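Taller de orden en casa y en la oficina
Apuntes de la sesión 4: la mesa de trabajo
Imparte: Jairo Cuervo

Retomamos donde lo dejamos el lunes, con la pregunta de Vlasta sobre qué hacer con las cosas pequeñas que acaban siempre repartidas por la mesa. Es una pregunta estupenda y merece que le dediquemos un buen rato, así que la clase de hoy va casi toda de eso (los cajones los veremos la próxima semana, lo prometo).

Empezad por vaciar el tablero del todo. Ya sé que da pereza, y que a más de uno le parecerá exagerado, pero no hay otra manera de ver cuánto sitio tenemos. Dejad las cosas en el suelo o en la cama, pasad un paño y dadles 30 minutos como mucho a las decisiones. Lo que dudéis, a una caja aparte.

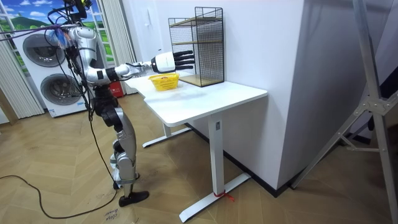 Para lo menudo me gustan mucho las cestas bajas, de esas en las que se ve el contenido de un vistazo. Una cesta honda parece más práctica en la tienda – yo he comprado unas cuantas – y a los pocos días nadie sabe lo que hay en el fondo. Las rejillas metálicas, en cambio, van muy bien para lo que se guarda de pie: carpetas, cuadernos, algún sobre.

Y una cosa más sobre la altura. Si vuestra mesa es de las altas, para trabajar de pie, colocad la cesta donde la mano llegue sin estirar el hombro.

Tarea para casa: elegid una sola cesta, llenadla con lo que usáis a diario y anotad durante la semana qué sacáis y qué se queda dentro sin tocar. Traed la hoja a clase, aunque esté a medias.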